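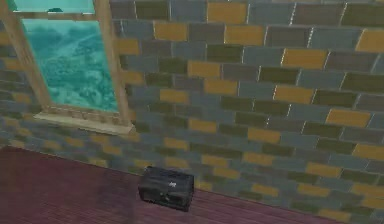

Brivon Waxed Jacket – Care and Set-up
Section 3: Fitting the liner and re-waxing

Read the whole section before you start. Re-waxing takes an evening plus drying time.

3.1 Fitting the zip-in liner

1. Lay the jacket face down, front open, sleeves out flat.
2. Find the liner zipper under the facing. Starts at the left hem, runs up round the neck and down the other side.
3. Match the liner tab to the left hem. Start the zipper there. Not from the neck.
4. Zip slowly. Stop at the collar and tuck the hanging loop out of the way.
5. Push the liner sleeves down into the jacket sleeves. Snap both cuffs, 2 snaps each.

Note: Zatanstead liners fit the Brivon and the Marinho. The older Brendov has a shorter zipper and needs the short liner. Check the label before ordering.

Caution: don't force the slider over the collar seam. Back it up, flatten the tape, try again. Torn tape isn't covered.

3.2 Cleaning before wax

1. Take the liner out. Empty all pockets, including the inside one.
2. Brush off dry mud. Soft brush, outside only.
3. Sponge with cold water. No soap, no detergent, no stain sprays.
4. Hang on a wide hanger till fully dry. Overnight is usualy enough.

Caution: never machine wash or tumble dry. Dry cleaning strips the wax and shrinks the cord collar.

3.3 Re-waxing

You need: one tin of Zatanstead dressing, a lint-free cloth, a hair dryer, old newspaper.

1. Stand the open tin in a bowl of hot water until the wax goes clear. Keep water out of the tin.
2. Spread the jacket on the newspaper. Close the front zipper.
3. Wipe on a thin coat. Seams and shoulders first, then the elbows, then the rest.
4. Skip the collar, pocket linings and inside of the cuffs.
5. Go over it with the hair dryer on medium until the wax sinks in and the shine evens out. Keep the dryer moving.
6. Wipe off any extra, espescially along the zipper.
7. Hang somewhere warm, away from other clothes, for 3 days.

Note: color will look darker at first, brown more than black. It settles with wear.

Caution: do not heat the tin on a stove or in a microwave. Do not smoke near the open tin. Fresh wax marks car seats and pale furniture – wait the full drying time.

3.4 Storage

Hang it, don't fold it. Wide hanger, breathable cover, no plastic. If it's going away for the summer, re-wax in August so it's ready for fall.

Lost snaps and spare zipper pulls: see section 4.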